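Hornholm Robotics Club
Progress report to the Pluston Fund, December

The club has now logged 242 demonstrations of the chopstick task, against the 861 we cheerfully promised in the application. We wrote that figure before any of us had tried to pick up a chopstick with a gripper.

Eight students are trained on the hand-held grippers. Kitchen sessions suit them better than the lab, mostly on account of the snacks. 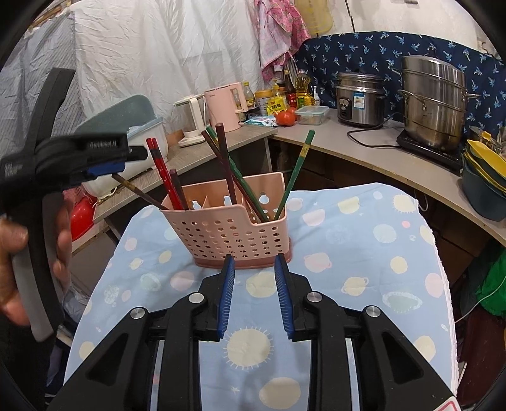

Spending is on track, apart from finger pads, which we budgeted for as if they lasted forever. The Baysal team has offered us its spare set — we accepted before they could think it over.

Next term we aim for 100 demonstrations a month and a first training run. A revised schedule is attached.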